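Chapter 5
Symmetry and Balance

After studying this chapter, you should be able to:
find the axis of symmetry in a simple object or pattern
tell mirror symmetry, rotation and repetition apart
describe how a composition can be balanced when its two halves are different
plan a symmetrical design on grid paper

Key terms: axis, mirror symmetry, rotation, repetition, visual weight, near symmetry

In Chapter 4 we worked with line and shape, and we treated each shape as if it stood alone on the page. From now on we will put shapes next to each other. The first question a designer meets then is an old one: should the left side be the same as the right side?

Consider the painted chest from Trolness that you already know from the exercise on borders. The date 1794 stands on its front, between two vases with flowers. The vases have the same height and the same number of leaves, and each one leans a little to the outside. If you fold a copy of the drawing in the middle, the vases fall on each other almost perfectly. The painter surely used a pattern, turned it over, and traced it a second time. Only the date could not be turned over, and so it became the center of the whole front.

The line on which we fold the copy is called the axis. In the chest the axis is vertical, as it is in a human face, a church door or a shirt with buttons. Horizontal axes are more rare in furniture and clothing, but we find them in playing cards and in reflections on water. An object may also have several axes. A plain square tile has four of them, and students in their first year usually forget the two that go from corner to corner.

Mirror symmetry is easy for the eye to read. When we see one half, we expect the other, and we notice very quickly if something is different. For this reason it is used for things which should look calm, official or complete. The same quality can make a design dull. Seraina Grabner, whose woven bands we will study in Section 5.3, kept a notebook with 279 band patterns, and beside many of the symmetrical ones she wrote only one word: "finished." Beside the others she wrote whole paragraphs.

We should be careful with the word "same." Two halves in mirror symmetry are not copies that can be moved one on top of the other. Put your right hand on your left hand, both palms down, and the thumbs point in opposite directions. A left glove and a right glove form a pair by mirror symmetry, while two left gloves are a case of repetition. Tool makers, tailors and shoemakers must think of this difference every day.

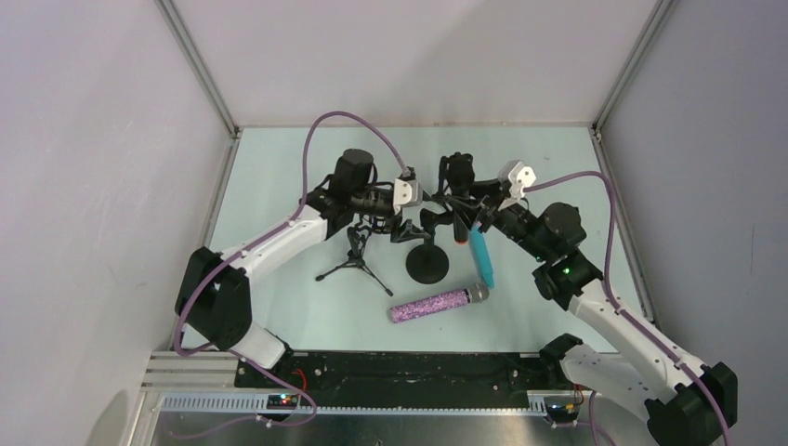 Figure 5.1 A left and a right arm, meeting near the middle of a light-blue table.

In real things the symmetry is seldom complete. A jacket has its buttons on one side and its holes on the other. A piano looks regular from the front until we open it. We call this near symmetry, and we will meet it more often than the strict form. When you analyze an object, write down first what agrees on both sides, and after that what does not agree. The second list is usually shorter, but it tells more about how the object is used.

Building toys are a good field for practice. The wooden set Brikitz has 61 pieces, and every piece except the two ramps has at least one axis. The older set Clikico works in another way: its pieces come as left and right, marked with a small notch, and a child who has lost one right piece cannot close the roof. You may like to compare how free, or how limited, the buildings look that come out of each set.

Balance is the wider idea. A design is balanced when no part seems to pull the whole to one side, and for this the halves need not be equal. A small dark shape can hold a large pale one — the Zürcher poster in Plate 12 does this with one black circle and a wide field of yellow. We speak here of visual weight. Dark colors are heavier than light ones, rough surfaces heavier than smooth ones, and a shape far from the axis is heavier than the same shape close to it. Section 5.2 explains how to estimate these weights by eye and how to correct them.

Before you read further
Take a sheet of grid paper and draw a vertical axis. On the left side draw any closed shape with five corners. Complete the right side by counting squares, without folding the paper. Then fold it, hold it against a window, and mark the places where the lines do not meet. Keep the sheet; you will need it again for Exercise 5.4.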